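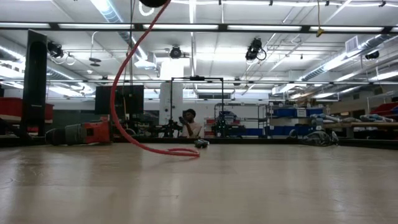

A light tabletop and a long red cable.

Poetry Corner > Making Things > Small Books at Home

December, by Beryl Yeoman

Reading time: 4 minutes

Sewing your own poetry pamphlets

I have had several kind notes since the autumn reading asking how the little blue pamphlets were put together, and whether a person could do it at home without buying a lot of equipment. Yes, you can! I made nearly 200 of them one winter on the same table where we eat our supper, and apart from a few crumbs that I'm afraid are now bound into Mervyn Staniforth's sonnets, they came out very well indeed.

Start with the number of pages. Four sheets of ordinary letter paper folded in half will give you 16 pages, and that's a lovely size for a first book. It holds ten or eleven short poems comfortably, with room left over for a title page, a list of contents and a blank at the back where people like to write things. If your poems run long, print a trial copy before you promise anyone anything. I once had the last verse of a harvest poem land all alone on its own page, looking very sorry for itself, and had to take out a stanza I was fond of to bring it home again.

Check the grain of your cover paper. Bend the sheet gently one way, then the other, without creasing it. One direction will give more easily, and you want your fold to run along with that. If you fold against the grain the spine cracks and shows white, and on a dark cover it looks just awful. I don't bother so much about the inside sheets.

For folding, a proper bone folder is nice to have, but the back of a teaspoon does the job. Fold each sheet by itself first, then nest them together and press the whole stack again under something heavy. I use two cookbooks and the iron (cold, of course). Leave them overnight if you can stand to wait. I usually can't.

Now the holes. Open the stack out flat, clip it at both ends with clothespins, and mark the fold in three places, one in the middle and the others 2 inches either side of it. Lay the stack on an old phone book, open to the middle, and push an awl or a stout darning needle straight down through the fold. Go slowly. If you lean to one side the holes wander off the crease on the outside and your cover will never sit right after that. Dorothy Dunmore makes a template out of a cereal box with the holes already punched, and if you're making more than a handful I would do the same.

Linen thread is best. Cotton will do if you run it over the end of a candle first. Cut a piece about twice the height of your book and then add a little extra for the knot, because there's nothing so aggravating as running out with one hole to go. Go in through the middle hole from the inside, up and back in at the top, down the whole length to the bottom hole on the inside, out, and then back in through the middle. You should have one tail on each side of the long stitch. Pull them snug along the direction of the spine - never straight up toward you, or the paper tears - and tie a square knot over the long stitch. Trim the ends to half an inch. Some people like the knot on the outside with a bit of ribbon, and that's very pretty for a gift.

When it's sewn, the inside pages will poke out a little past the cover. You can trim that edge with a sharp craft knife and a steel ruler, taking several light passes, or you can leave it be. I've gotten so I rather like it left.

A few odds and ends I meant to put in earlier:

Don't use a glue stick on the cover labels. They lift by summer. A thin coat of white paste, brushed on and pressed under wax paper, stays put.

Let inkjet pages sit out for an afternoon before you fold them.

Write the poets' names out and have each one check the spelling. I left the little tail off the c in Gonçalo Caldeira's name on the first batch and put every one of them in by hand with a fine pen.

Store finished pamphlets flat, and away from the stove.

Eftychia Petridis has asked about sewing thicker books, and I'll get to that once the holidays are over and I have my table back.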